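**Vorkov catalogue moves to single set of masters, 1/26/24**

Vorkov, the independent label based in Grotville, has finished transferring its complete tape archive to digital masters and will begin reissuing the material in April. The archive holds 228 reels recorded for the label and its predecessor, Alside Records. The transfers were made at Quintanilla, the mastering studio run by Banafsheh Tabrizi.

The reels contain 1278 separate takes, including rehearsals, false starts and alternative mixes. Of these, 300 have been passed for release. The rest will be stored but not published, either because a better take of the same song exists or because the performers' agreements do not cover it.

All transfers were made at 96 kHz and 24 bits. Each reel was played once for inspection at low level and once for capture. Reels with shedding oxide were baked at low temperature before the first pass. Splices were remade where the old adhesive had dried out, and the position of each was logged so that it can be checked against the waveform.

Tabrizi said the main technical difficulty was speed. The Alside machines ran slightly fast for part of their working life, and earlier CD editions were cut from playback on a correctly set machine, which left several songs flat. The new masters have been corrected using the mains hum present on the tapes as a reference. Where the hum was too weak to measure, the pitch of the studio piano was used, its tuning being recorded in the session notes.

"On the early reels the difference is less than a quarter of a semitone," she said. "Listeners who know the CDs well will notice it on held notes, mostly in the vocals."

Noise reduction has been applied on 30 tracks only. In each case the untreated transfer has been kept, and the sleeve notes will state which version is used. No limiting has been added to the vinyl cut. The download edition is 2 dB louder than the vinyl master, with peaks held below -1 dBTP.
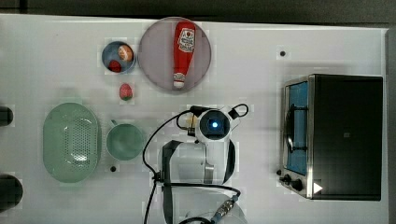
Will the older CD editions stay on sale?

Remaining stock will be sold through, and no further copies will be pressed. The streaming versions taken from those CDs are to be replaced track by track under their existing catalogue numbers, so play counts and saved playlists should carry over.

The first release is a double LP by the singer Aisyah Rahman, recorded for Alside over two winters and previously available only in shortened form. Four songs return to their full length. The longest, "Harbour Lamps", gains a closing section for strings which had been faded on the original pressing to keep the side within its cutting limit. It now runs across the whole of side three with one other track.

Rahman approved the test pressing after one change. The gap between the second and third songs on side one was lengthened by two seconds, matching a handwritten cue on the tape box. The running order otherwise follows the original album, with the restored material in place and no bonus tracks.

A second release, by the Dimas Goh Quartet, follows later in the same month. It consists of a complete studio session, in the order in which it was played. The session was taped direct to two tracks, so no remixing was possible. The balance between drums and double bass has been left as it stands, apart from a narrow cut at 120 Hz on two numbers where the bass amplifier rang.

Goh said the group had not heard most of the recordings since the day they were made. "We picked six tunes at the time and forgot the others," he said. "I would have dropped one of them, but the label wanted the session whole and the rest of the band agreed with the label."

Hakim Entili, who manages the catalogue at Vorkov, said credits had been corrected on both albums. The original Rahman sleeve left out the second guitarist, Azlan Lumbantobing, who plays on five songs and wrote the bridge of another. He is now listed in full and will receive a composer's share on the song concerned, backdated to the label's purchase of Alside.

Entili said similar errors were likely elsewhere in the archive. The session sheets are complete for the later reels but patchy for the early ones, and in several cases players are entered by first name only. Musicians who believe they are on an Alside recording can write to the label with the title and an approximate date. Claims will be checked against the sheets and, where they have survived, the studio's payment books.

Both albums will be issued on black vinyl at 33 rpm, on CD and as 24-bit downloads. The vinyl was cut from the digital masters, and this is stated on the back cover. The sleeves reproduce the original front artwork from the printed covers, the photographic negatives for both having been lost before the sale of Alside.

The label has not published a full schedule beyond April. Entili said the next group of titles would probably be singles, gathered by year, with A and B sides in their mono mixes. Stereo mixes exist for some of them and are held over for a separate set. The tapes have gone back into storage in Grotville, tails out, in new boxes with the old ones kept alongside.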